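We're taking on two new people at Mesow, and I've been told I can write the advert myself as long as I mention the pay. So: £2306 a month, paid on the last working day, 22 days' holiday plus bank holidays. Right, on with the rest of it.

I'm Deolinda Louro and I run the practice floor. Mesow makes the training side of Remon, a two-armed robot that tidies counters, puts things away and passes you a cup if you ask it nicely (you don't have to ask it nicely, but I do). Before Remon goes near a real kitchen it does its learning in simulated ones, and my team steers it through the job, watches it practise and marks what it did.

## What the job used to be, and what it is now

When I started, this was a typing job. Four of us sat with headphones on and logged every grasp by hand, frame after frame, and my wrists still grumble about it in November. Then we brought in Disen, our labelling software, and it took over nearly all of that typing. I won't pretend everyone was thrilled! I certainly wasn't. Two of our longest-serving people moved across to steering and review, one went to the hardware side because he'd always wanted to, and the rest of us had to learn to do the part that's left, the judging.

So your day would be mostly deciding things. Was that a good hold or a lucky one? Should the arm have gone for the pen first, or cleared some room? Disen offers an answer and you agree with it or you overrule it, and when you overrule it you write a sentence saying why. Some mornings I agree with it for an hour and then argue with it until lunch.

I do miss the old chatter a bit. The work is quieter now and it asks more of your head, so we've put proper breaks in – ten minutes off screen every hour, and I will come and nag you.

## What you'd be looking at

Stills from a kitchen we call Tang, from the cameras you'd be switching between. A wide view for the counter, a close one for the fingers.

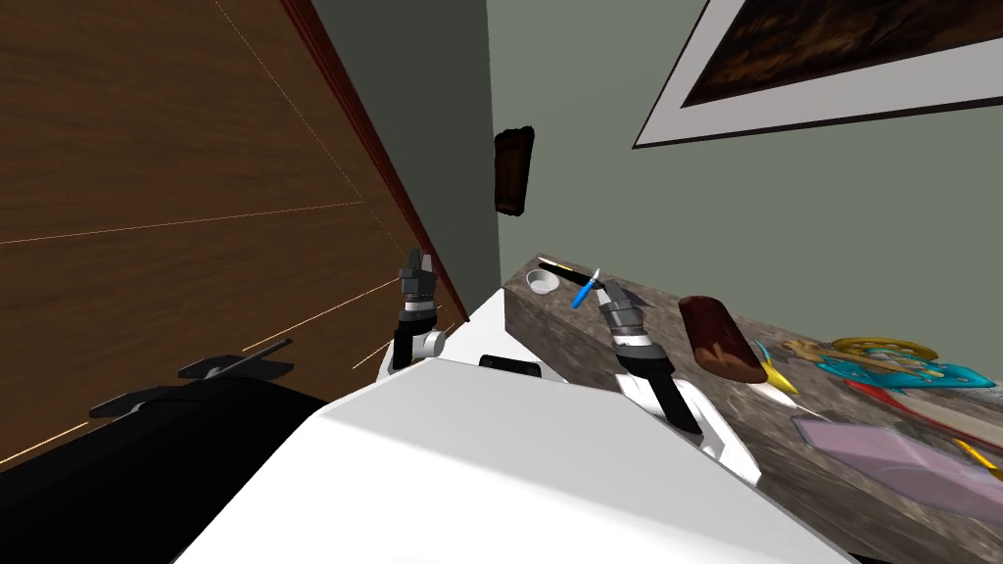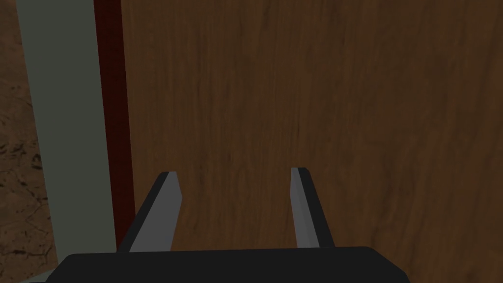
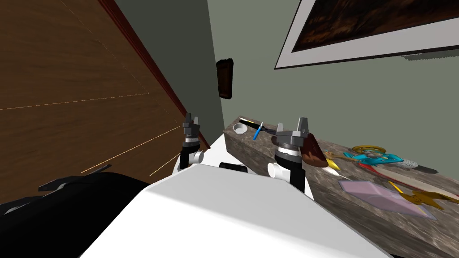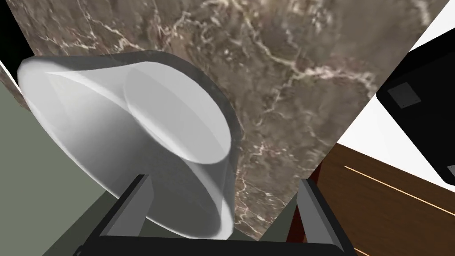
## Who I'd like to hear from

You don't need a degree or any coding. People have come to us from a school kitchen, a call centre and a picture framer's, and all of them were good at it for different reasons. I'm after:

- someone who can look at a cluttered worktop seen from a funny angle and work out what's where
- someone who'll say "I can't tell" when they can't tell (this matters more to me than speed)
- plain written English, because your notes get read by engineers who weren't there
- a steady hand on a pair of controllers, though we'll teach you that part and it takes a fortnight or so to stop feeling silly

If you've had a job change under you because of a new machine or a new system, please put that in your letter. I'd like to know how it was handled and what you'd have done differently. We're getting another round of automation in the spring, which will do the first pass on the easy reviews, and I want people in the room who'll speak up about it early. Your post is permanent and doesn't hang on how that goes. I asked for that in writing and I've got it.

## Hours and how to apply

Full time, 8.30 to 4.30, on site. Job share is fine, just tell me how you'd like to split it.

Send a CV and one page about yourself to the Mesow office, marked for my attention, with reference 2623 at the top. Then come in for a paid trial morning, where you'll do an hour of steering, an hour of review and have a cup of tea with the team. Bring your glasses if you wear them. I'll ring everyone who comes in, whichever way it goes.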